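Residents > Skarnelcombe House > Meetings > Storage and Rooms

Notices Minutes Room Guide Laundry Contact

Skarnelcombe House -- Storage and Rooms Meeting
Minutes, June
Start: 6:30 p.m., second floor lounge

1. Previous minutes
Accepted with one correction. The shelf depth in the linen closet is 18 inches. The May minutes gave the outside measurement.

2. Shelving
The Jidard quote for the east closet came to $948, fitted. Shokri quoted $745 for the same run without back panels. The meeting preferred the Shokri price but wants the load rating per shelf in writing before ordering. Carried to July.

3. Small items in bedrooms
Loose items on beds and windowsills are still slowing down room changes. It was agreed that each bed gets one clear plastic bin for small belongings. Clear bins were chosen over fabric ones so that contents can be checked from the side.

The following points were agreed for packing:
Containers go in with lids closed.
String and cord are to be wound and tied before they go in. Ends left over the rim catch when bins are stacked.
Soft packets go on top.
The bin is sorted on the bed, then moved to the shelf. It does not stay on the blanket overnight. 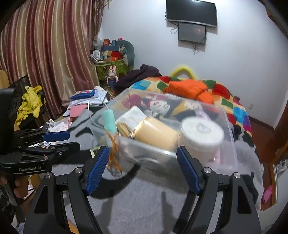
Item 3: clear bin on a bed, with string hanging over the near side.

Lids for the bins were discussed. Bromness sells them separately. One view was that lids would keep dust out; the other was that they would be lost within a month. No lids for now -- to be looked at again once the shelves are in.

4. Bedding
Gray blankets stay in general use. Printed bedding is to be washed separately for the first two cycles. The spare sets move to Room 131 until the closet work is done.

5. Other business
The lounge door closer needs adjusting. Added to the repair list.

Meeting closed 7:25 p.m.

Contact the house office | Copyright Skarnelcombe House | Back to top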